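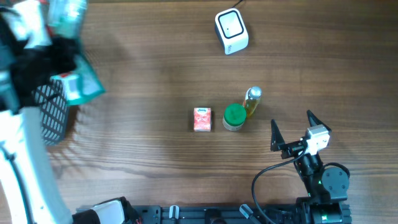 Speaker notes: Keeping a village hall warm without spending the roof fund
Brindow Rural Buildings Evening, second talk, after the tea break

Start

Wait for people to sit down. Thank Nadine Darwish for swapping slots.

Say who I am: Orvokki Toivonen, building surveyor, mostly halls, chapels and small schools. I don't sell heaters and I'm not on commission from anybody who does.

Tonight is one hall, Lokbridge, over two winters. Ask for hands up: who has a hall with a high ceiling and heaters on the wall near the top? (Usually most of the room.) Leave the hands up for a moment so people can see each other.

Slide 2: the hall

Lokbridge is a single-storey brick hall with a timber roof and a stage at the north end. Kitchen and toilets are in a later extension with a flat roof. Used most evenings, plus a playgroup on Monday mornings.

The complaint was always the same. Cold feet, warm heads, and a bill for 1,899 pounds for the winter quarter. The playgroup was close to moving to the school.

Slide 3: what we looked at first

The front doors. Two leaves, with a gap down the middle wide enough to post a letter through. Pass the strip of old brush seal round at this point. It's in the blue folder. Get it back.

Then the loft hatch above the stage, which had no insulation on it and didn't close flat. Then the kitchen extractor, which had lost its back flap, so cold air came straight down the duct whenever the fan was off.

The seals, the hatch and the flap came to 131 pounds in materials. Say the number slowly. People write it down.

Slide 4: the controls

The timer was set for a dance class that stopped years ago. The heating came on for it every week in an empty hall. Pause for the laugh, there generally is one.

Explain the difference between a timer and a thermostat. Don't skip this even if the room looks well informed. At Bondimach I skipped it and had to come back to it in questions.

Where to put the thermostat: inside wall, chest height, away from the kitchen door. At Lokbridge it was behind the stage curtain.

Slide 5: heating people or heating air

Radiant panels suit a hall that is used for an hour or two and then locked up. They suit a playgroup less well, where the floor matters and children sit on it all morning. Lokbridge kept its existing heaters and laid a thick mat for the little ones.

If anyone asks about heat pumps, say it depends on the hours of use and the state of the roof, and that I'm happy to talk afterwards. It will eat the whole session otherwise.

Slide 6: damp

Short slide. Shutting draughts is good, shutting every vent is not. Leave the underfloor vents open. Show the photo of the joist end and move on.

Slide 7: what I'd do differently

I'd have taken temperature readings before we touched anything. We only had the bills and what people remembered. Put a cheap thermometer at floor level and another up high, and write both down for a fortnight.

I'd also have spoken to the playgroup leader in the first week. She knew about the extractor.

Questions

Ten minutes. Repeat each question for the back row, the Qaisi Room has poor sound past the pillar.

Handouts are on the table by the door. Remind people that the grants list is on the reverse and that closing dates need checking.

Stop by 8.45 pm. The keys go back to the office.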